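Workshop in Wolville prints spare parts for old kitchen machines

October 5, 2018

A small workshop in Wolville has started to print spare parts for household machines whose makers do not sell the parts any more. The service opened to the public this week, after a test period that began in March.

The idea is simple. A customer brings the broken part, or what is left of it, and the staff measure it with a hand scanner. The missing pieces are drawn again on the computer, and the finished model goes to one of 2 printers in the back room. Most orders are small things: knobs, feet, hinges, clips for a lid.

During the test period the workshop received 49 requests, mostly from Wolville and from the neighboring town of Grornau. The most difficult one was a gear from a hand mixer, which had to be drawn again two times before the teeth were of the right size.

Parts that touch food are not accepted for now, and neither are parts that carry electric current. The workshop says that it wants first to learn more about how the plastics behave after a long time of use.
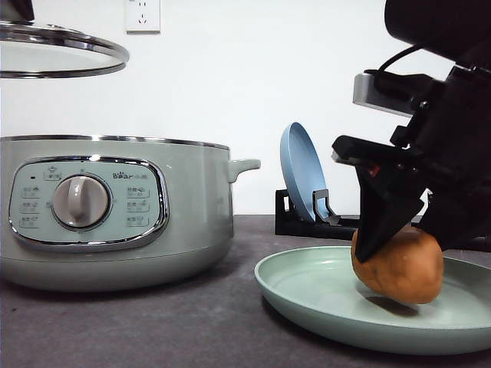 Yupin Nakpan would like the list of accepted parts to be longer, but she agrees that it is better to begin with the easy ones. She has waited for a lid hinge since the summer, she said, and the shop where she bought the machine could only offer her a new machine. For her, a few days of waiting for a printed hinge is no problem at all.

Waiting is still a part of the process. A small knob can be ready on the same day, but a bigger piece stays in the printer overnight, and sometimes it comes out bent and must be printed again. The customer pays only for the piece that fits.

The workshop also keeps the drawings – if the customer gives permission – so that the next person with the same broken part does not have to pay for the measuring. The plan is to have 500 drawings in this library. A similar collection exists already in Brancombe, and the two places are talking about how to share their files. The question of file formats is not solved yet, as Brancombe uses an older drawing program.

Orders can be left at the front desk in Wolville. Customers from Phelan can also send a part by mail, together with a short note that says which machine it comes from and where on the machine it belongs.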